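The robotics club met on Thursdays, and I joined it the way I joined most things that year, with my coat still on.

There was a poster by the lifts. It said the Galmont team wanted more hands before the Kedach trials in March, no experience needed. I had none. I had a degree in something else, half paid for, and a suspicion that "no experience needed" meant somebody had to sweep up.

They gave me the gripper log instead. Every time the arm reached for a thing and closed on it, I was to write down whether it had hold of the thing or not. Yes or no. The captain wanted 3,000 tries in the book before we left for the trials.

"And what does it do with them?" I asked.

"Learns," she said.

I looked at the arm. It was patting the desk a hand's width to the left of a plastic cup.

"Learns what?"

"Cups, for now."

I wrote no. I wrote no for most of an evening. On the entry form we were down as a household helper, and I kept thinking of the household, and of the poor old man in it, waiting for his tea.

The others talked as if it had moods. It was sulking, it was tired, it liked the blue cup best. I thought this was silly and said so, and a boy with solder burns on his thumb told me I'd be doing it myself by Christmas. I told him I'd be gone by Christmas.

The room belonged to a company called Inunside, which let us have the desks after hours in return for our name under theirs on the banner. I didn't care for that either. I asked who would own the thing if it worked. The captain said that would be a lovely problem to have, and went to look for a screwdriver.

My page for Thu 21 November is mostly crossings-out. We had changed the rubber on the fingers and the cup kept coming up and then sliding. Was that a yes? I said no. The boy said it was in the air, so yes. We argued until the heating went off. He fetched the rule book, which said an object must be held for as long as the judge requires, and we each took that as a win.

"You want it to fail," he said.

"I want it to pick up the cup."

"Same cup, though. You never give it a new one."

That was fair, and it annoyed me all the way home on the bus. The next week I brought my own mug from the kitchen, a heavy brown thing with CHEUNG painted on the bottom, from a restaurant that had shut. The arm went to it, stopped, turned its wrist and took it by the rim. It held on. The boy counted aloud to 17 and then the captain told him to stop showing off.

I wrote yes. Then I asked it to do it again, and it knocked the mug over.

"One yes," said the boy.

"One no," I said, and turned the page to number it.

There were more than 1,000 lines in the book by then, nearly all of them in my handwriting. I went through the old ones while they reset the arm, looking for the places where I'd been too hard on it. I found two. I left them as they were. If I started letting it off for November I'd be letting it off in March, in front of judges, and they wouldn't be so kind about a broken mug.

I hung my coat over the back of the chair and told them to put the cup further away. 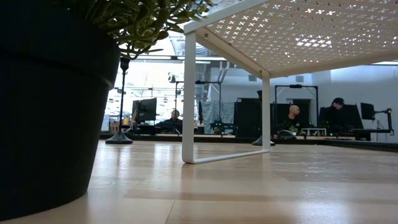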